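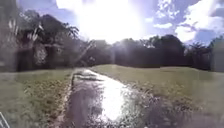

Search this site Enter keywords Go

Print this page | E-mail this page

Skinbridge path-following software
Progress report to the Faulkner fund
Jan 21, 2023

The plan promised a perception and planning stack that could keep a small outdoor robot on an unmade track without a prior map. We have a stack. I am less sure we have the other half of that sentence, and I would ask the fund to read the figures below with that in mind.

Perception. The ground classifier from Isdale was retrained in August and scores better on its own test set. I give this little weight. The test set was drawn from the same tracks as the training set, mostly in dull weather. Standing water with low sun on it is still the worst case: the bright streak of reflection is labelled as sky or as nothing, and the cells beside it flicker between drivable and blocked. Muddy edges come out well enough. Grass growing up to a wet surface does not, and the boundary can wander well into the lawn.

Planning. The local planner now holds its last good path for two seconds when the cost map goes bad. Yupin Wannasri wrote this and it does what it says. It has cut the number of needless stops, but it does so by ignoring the camera at the moment the camera is least use, and I do not want it reported as an improvement in perception. On the last set of 9 runs at Redside, 8 reached the end of the track. Two of those eight needed a hand on the remote, so the fair number is six. The run that failed left the track at a puddle and the log does not tell us why, because the planner and camera clocks had drifted apart.

Tooling. Replay now works from a single command and the clock fault is fixed. This is dull work and probably the most useful thing we did in the period. We can finally run an old log through new code and get the same answer twice.

Not done. The puddle depth estimate has been dropped. A single camera cannot see the bottom of brown water and I doubt the original claim that it could be learned. Glare masking is half written.

Next period. Finish the masking, collect a test set from tracks the classifier has never seen, and repeat the Redside runs with nobody touching the remote. If the score is no better than six I shall recommend that we stop tuning the classifier and spend what is left on a second sensor.

Print this page | E-mail this page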